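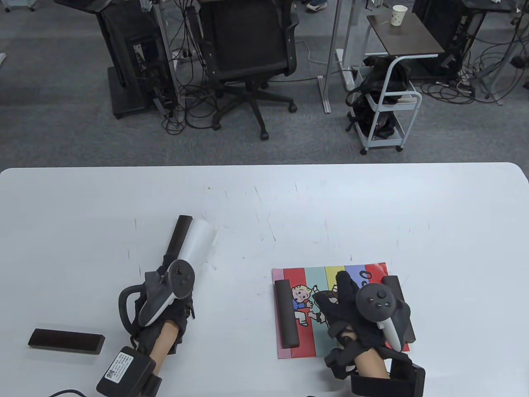
Duvham, 12th February

Print this page | E-mail this page

3.2 Table work with printed cards

The second part of the Lindon study looked at how people handle light, flat items on a bare work surface. Cards, paper and small bars are common in offices and classrooms, yet most earlier work on table tasks has favoured cups, boxes and other items that are easy to grasp. A thin card offers little to hold, and a person will often press it flat before placing anything on top.

Figure 1. Striped card with a cartoon boy and the numeral 0, with two dark bars laid on it. A rolled sheet of white paper stands beside a dark block at left.

The table used has a white top with a rounded edge and stands in a carpeted office. Ordinary furniture, such as the mesh-backed chair and the small cart in Figure 1, was left where staff normally keep it. Gatti and Rinaldi had argued in the earlier Piras report that clearing a room changes the pace of work, and the same view was taken at Duvham.

Each session allowed participants to set out the items in any order. In all, 476 sessions were kept for analysis, from 58 participants. Bars placed along the side of a card were coded as "edge" placements – those resting mainly over the printed centre were coded as "middle". Rolled paper was coded separately, as it tends to spring back and is hard to flatten with one hand.

Coding was done by Ermanno Gatti and checked by Ottavio Rinaldi on a sample of 100 sessions. Cases of disagreement were discussed and recoded before the counts in Section 4 were prepared.

Home | Reports | Methods | People | Contact
© Ganden Institute | Contact us | Back to top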